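Re: [humus-users] Moisture readings drift after repotting
From: Suqin Lei
To: humus-users
Date: Mon 22 December

Guangming Ding wrote:
> I have two capacitive probes in the same bed, logging through Humus 2.
> Since I changed the potting mix in February, probe B reads 26 percent
> right after watering and never goes higher. Probe A behaves as before.
> I swapped the cables and the low reading stayed with B. Is the probe
> dead, or do I need to calibrate again? The manual only covers the
> factory curve.

Guangming,

If the low reading stayed with B after the cable swap, you can rule out the cable and the input channel. I would not call the probe dead yet. A dead capacitive probe normally sits at one end of the scale and does not respond to watering at all. Yours responds and then flattens out, which points to the soil contact or to the curve.

Check contact first. Coarse mixes with a lot of bark or perlite leave air gaps along the blade, and a thin gap is enough to pull the reading down. Push the probe in fresh, at a new spot, at a slight angle. Do not reuse the old hole. Pack the mix against both faces by hand and water slowly. Wait 5 hours before you read it, as the first numbers after insertion are not worth much.

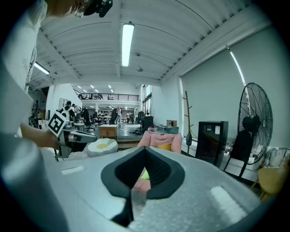 Gray gripper housing with black V-shaped pad; second unit held at left.

If the ceiling is still there, do a two-point calibration in the mix you are using now. The factory curve was made for mineral soil and is a poor match for anything high in organic matter.

Dry point: spread a sample on a tray in a low oven until its weight stops changing. Let it cool to room temperature, fill a container deep enough to cover the blade to the line, and record the raw count.

Wet point: add a known weight of water, mix well, cover, and leave overnight. Record the raw count again. Work out the volumetric content from the water you added and the volume of the packed sample. Use the packed volume. Jingyi Li used the loose volume on the Mandine beds and all of her wet points came out low.

Enter both pairs under the probe's own profile and leave the global one alone. If you edit the global profile, probe A will shift too and you will lose your reference.

One more thing to look at is the smoothing setting. The default window is long, and it can hide a short peak after watering. Turn it off while you test.

Please post the raw counts for both probes along with the percentages. The percentages alone don't say which side of the curve you are on. Shengli Zheng still has the spreadsheet for the fit and can probably send it to you off list.

Suqin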